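4. Placing the Rack and Box on the Work Surface

The following steps apply to the Burham tube rack and its clear plastic box. Complete Section 2 before proceeding.

1. Wipe the wooden surface with a dry cloth. Light scratches do not affect use.
2. Set the rack on the surface with its holes facing up.
3. Place the clear box beside the rack – the two may touch. 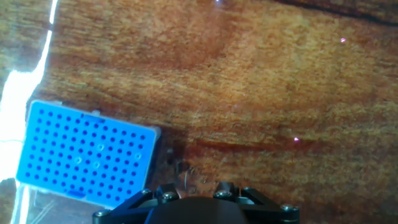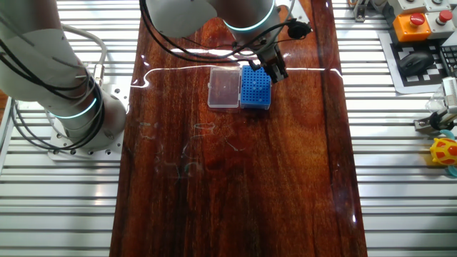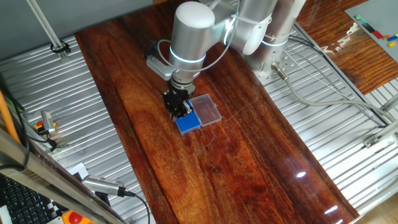
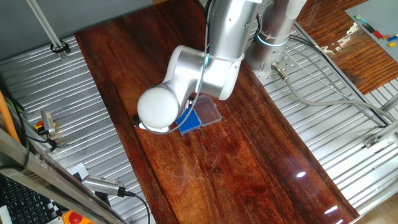
4. Press lightly on each corner of the rack. It must not rock.
5. Enter the rack number in the Drollero log.

Note: Polished surfaces reflect overhead light. Adjust the lamps if the holes are difficult to see.

CAUTION: Do not stack items on the lid. Do not use solvents on the rack or the wood finish.

For replacement racks, see Section 7.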